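Brustetti Lesis 2 Projector
Home Cinema > Projectors > Compact
In stock

At a glance
Picture size: up to 201 inches diagonal
HDMI inputs: 2
Picture modes: 7
Warranty: 2 years
In the box: projector, remote, power cord, lens cap, quick start card

Overview

The Lesis 2 is the little projector we kept carrying home from the shop, and we're very happy to have it on the shelf at last. It's made for people who love movies and don't have a spare room to give them. You set it down, point it at a wall or a screen, turn the focus wheel until the titles go crisp, and the living room is a movie house for the evening (then it goes back in the cupboard!).

What we like most is the way it handles dark pictures. Small projectors often turn a night scene into gray soup, and anyone who has tried to follow an old detective movie on one knows the feeling. The Lesis 2 keeps the coat separate from the alley behind it. Black-and-white movies look lovely on it, with no pink or green creeping into the whites, and grain looks like grain.

Picture modes

There are seven, and they're easy to tell apart. Cinema is the one to start with. It's warm and calm, and it leaves skin alone. Classic takes the color out of the menus as well, a small touch we enjoyed more than we expected to. Animation pushes the color up a little, Bright is for evenings when somebody wants a lamp on, and Sport smooths out motion. Please don't watch movies in Sport! The last two, User A and User B, start out blank, and you can fill them in any way you like. The projector remembers which mode you used on each input, so a disc player can stay in Cinema while a game console stays in Bright.

Setting up

Put it on something steady. A bookcase or a sturdy side table works well, and there's a standard tripod thread underneath. The front foot screws out to raise the picture. Keystone correction squares up the edges if you can't place it straight on, though the picture is always sharpest with the correction at zero, so move the projector first and use the menu second.

The full 201 inches needs a long, very dark room. In an ordinary living room you'll be happier with a picture smaller than that, and it will be a good deal brighter too. A plain white wall is fine to begin with. If you want a proper screen, the Podata pull-down screens on our accessories page fit the shape of the picture exactly and have a black border that does wonders. 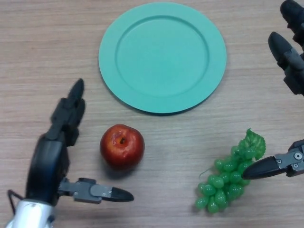 Braulio Galindo wrote to us that he had been using his since August, mostly for subtitled movies, and that the subtitles were the reason he kept it: he could read them from the far end of the couch, and the letters didn't smear when the camera moved. He did wish the remote lit up. So do we.

Sound

The built-in speaker is clear with voices and loud enough for a bedroom. For anything with a big score you'll want more. There's a headphone-size output on the back for a pair of powered speakers or a soundbar, and one of the HDMI inputs will pass sound on to an amplifier (it's the one closest to the power socket, and it's labeled). Wireless speakers will pair as well, but lips and voices can drift apart, so there's a delay slider under Sound > Timing. Set it once with a talky movie and leave it.

Fan noise is low in Cinema and Classic. Bright mode makes the fan work harder, and you'll hear it in quiet passages.

Movie nights outdoors

Yes, you can! Wait until it's properly dark, keep it off the grass, and bring it in before the dew settles. The Magaña carry case has a pocket for the remote and another that takes a coiled HDMI cable, and the padding is thick enough for a car trunk. The case is sold separately.

Good to know

The light source is sealed and can't be changed by the owner. The dust filter can — slide the panel on the left side toward you, lift the filter out, brush it gently and put it back. The projector has no tuner and no apps of its own, so you'll need a player, a laptop or a streaming stick. Sticks can draw their power from the USB port.

3D discs play in 2D only.

Often bought with
Podata pull-down screen, white with black border
Magaña carry case, charcoal
HDMI cable, long
Spare dust filter for Lesis 2

Delivery and returns
Orders placed before 2 p.m. leave the same working day. Please keep the molded packing until you're sure you're keeping the projector, as returns have to travel in it.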